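Gift bags and the paper drawer

Mon 4 June

I finally did the paper drawer on the long weekend. It's the bottom one in the hall cabinet, the deep one, and since we moved from Akivcombe it has held two kinds of things: papers I should have filed and gift wrapping I meant to use again. They had got thoroughly mixed. I went in looking for the house insurance renewal and found it folded inside a birthday bag with a sheet of tissue and a gas bill from the old place.

I took everything out and put it on the living room floor, which I would not recommend if you have a dog. The dog was put outside. Then I made two heaps, paper with writing on it and paper without, and started with the second one since it was more fun.

Gift bags are odd things to own. I have bought very few in my life and yet I had a drawer of them. They come in with presents and nobody in our family will throw one out. My mother's side is the worst for it. There's one silver bag that has been going back and forth between our house and my sister's for so long that neither of us remembers who bought it, and it still has a bit of tape on the bottom from some other family's Christmas.

I sorted them by whether I'd be happy to hand them over. Bags with a torn bottom went straight into the recycling, after I'd pulled the cord off (I keep the cord, it's good for tomatoes). Bags with glitter went into the garbage because our council won't take glitter paper, and I was glad to see them go. Anything with a name written directly on the side went too, even the nice ones. I had kept a very good navy one for years thinking I'd cover the name with a sticker, and I had the stickers, and I never did it.

What was left got pressed flat and sorted by size. The small ones fit inside the medium ones and the medium ones inside the big ones, but I don't store them that way any more. When they're nested you can't tell what you've got, and the inside bags come out creased in new places. They stand up on edge now, folded flat, like records.

Wine bags are their own problem. They're too narrow for anything but a bottle and we get far more than we give. I've kept five and the rest are going to the op shop, if the op shop wants them. I'll ring first this time. Last year I took a box of jars to the one in Jedevville and had to carry it back to the car.

Tissue paper I'm stricter about than I used to be. If it's white and only folded once or twice, it can be ironed on the lowest setting with no steam, and it comes up fine. Coloured tissue goes patchy. Anything that has been properly scrunched is finished as wrapping and goes in the box for packing glasses. I bought a pack of 100 sheets from Gallardo three years ago, back when they still had the stationery aisle on the ground floor, and I'm not halfway through it, so I don't know why I was saving the old stuff at all.

Ribbon I wound onto a piece of cardboard with slits cut in the ends. Curling ribbon that has already been curled can't be got straight again. I tried the iron on that too, and now the iron needs cleaning.

The papers took the rest of the afternoon and part of the evening. I'd bought an upright file organizer for them from the office supply place in Vondton, an orange plastic one. I didn't especially want orange. They had grey and clear as well, but the grey was dearer for some reason and I've had clear plastic ones before and they look dirty within a month. Orange turned out to be a decent choice, because it's the only orange thing in the house and I can find it.

I've had filing systems before. When we were first married I had a concertina file with the alphabet on it, and every single thing went in under H for house. Then there was a four-drawer cabinet that came with my old job when the office closed, and it was so big that I stopped looking in it. The best system I ever had was a spike on the kitchen wall. You knew that the newest thing was on top. But you can't put a birth certificate on a spike.

So this time I've gone by what I'm going to have to do with the paper. Things to pay or answer go at the front. Then things that belong to this year's tax. Then the house, which is insurance and rates and the warranty for the hot water system. Then the car. Then the vet, who sends a surprising amount of paper. Anything that has to be kept but never looked at doesn't go in the organizer at all, it goes in the flat box on top of the wardrobe with the passports.

I threw out all the instruction books. You can get them online, and half were for things we no longer have, including a bread maker we left on the nature strip in Akivcombe with a note saying it worked. I kept the one for the oven because the clock has to be reset every time the power goes and I have never managed to learn how. I kept the sewing machine one too, for the threading diagram.

Among the rest I found the removalist's quote, which was for $1,664. I remember thinking that was a lot at the time. We paid it, and then paid again for the piano, which they said hadn't been on the list. I have decided I don't need to keep the quote.

I also found a gift card for the garden centre with no date on it, tucked into a card from last July. I don't know if there's anything left on it. It's in the front section now with the things to deal with, behind the vet's reminder.

Once the drawer was empty I wiped it out and lined it with the back of an old roll of wrapping paper, then put the gift bags in on their edges with the tissue lying flat behind them. There is room left over. I've told everyone in the house that the room left over is not for batteries.

The one bag I kept out was a red paper one, because I had a present to put together that week anyway. Plain red is the most useful colour there is for a gift bag. It does for Christmas, it does for a birthday, it does for Lunar New Year next door, and it doesn't say anything on it that has to be true of the person getting it. If I ever buy another lot of bags I'll buy them all in red.

I do have an order for filling one now, after a few that tipped over in the car. Stand the bag up and push the bottom out properly with your hand, right into the corners, or it will lean. If there's something heavy going in, cut a piece of cereal box to fit the base. Heaviest thing first and flat side down. Then tissue down the sides, so it isn't rattling about, and the light things on top of that. The card goes in last, against the side, where it can be seen. For years I put the card in first and then people would open everything before they knew who it was from.

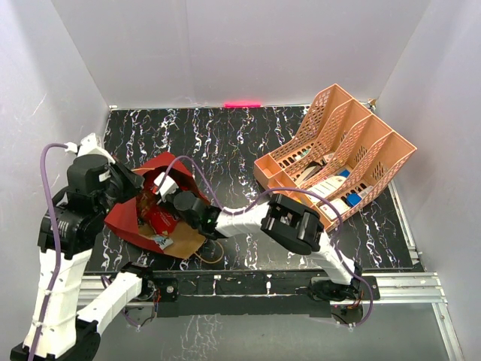

Tissue on top should be pinched from the middle of the sheet and pushed in point down. Two sheets is enough for a medium bag. If you fold it neatly it looks like a shoebox, and if you use too much it springs out in the car, and you arrive holding half of it.

I do my wrapping and my filing in the same spot these days, and I think that's how the two got mixed up in the first place. A bill comes in while there's a present half done and it gets put down on the nearest flat thing, and then the flat thing is tidied into the drawer. Having the organizer standing out where I can reach it has helped a good deal. I used to keep the files in a cupboard because I thought paperwork ought to be out of sight. All that did was add a door between me and the filing, and I wasn't going to open a door for a parking receipt.

It's been nearly a week now and the post is going straight in. There have been two exceptions, and both were catalogues, which I've since put out with the recycling. The front section is already thicker than I'd like. I'm going to empty it on Sundays, after lunch, and see whether that sticks.

Still to do is the box of greeting cards under the spare bed. Some of those are unused and some are ones we were sent, and I can tell it's going to be slow because I'll read them. I have no rule for cards people have written in. The ones with only a signature can go, I suppose. There's also a bag of bows up there that I'd forgotten about when I said the wrapping was done. The sticky backs will have dried out by now. Double-sided tape fixes that if the bow itself hasn't been flattened.

If anyone knows what can be done with a large number of bottle bags, please leave a comment. I've already been told about using them for umbrellas.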